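About Senley

Senley is an independent test bench for small robot arms, grippers, wrist cameras and motion controllers. We work from a unit in Prasville and write reports for integrators, university labs and the occasional manufacturer who wants a second opinion before release.

The bench was set up by Seraina Steiner, who handles mechanical testing and fixtures. Jonas Pichler looks after cameras, controllers and logging. Both sign every report.

What we test

Two-finger parallel grippers make up most of the work. Each unit is run through 700 open-close cycles before any grasp trial, then checked for backlash, finger alignment and drift in the closing force. Arms are tested for repeatability at 7 fixed poses, cold and after warm-up. Cameras are compared at the wrist, on the same bracket, under the same lighting.

Grasp trials use two object sets. The Allow set is rigid: tubs, pens, blocks. The Sutter set is soft or awkward - garments, cords, mesh, hangers - and is where grippers with similar data sheets tend to separate. A standard comparison takes almost 20 working hours per gripper, excluding mounting.

Trials are also run in furnished rooms. Wrist-camera views at steep angles are kept in the record along with the level ones, as controllers have to cope with both.

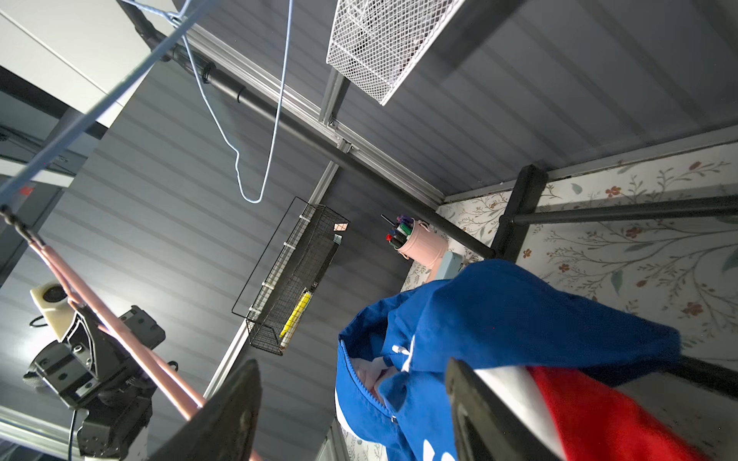 Wrist camera view with both gripper fingers, a blue jacket and wire mesh baskets.

Reports and data

Reports list firmware versions, finger material and payload settings. Raw logs are supplied on request. We do not publish rankings, and we do not sell hardware. Quotes for the next testing block, starting in March, are available from either of us by email.

Page last revised June 30, 2024.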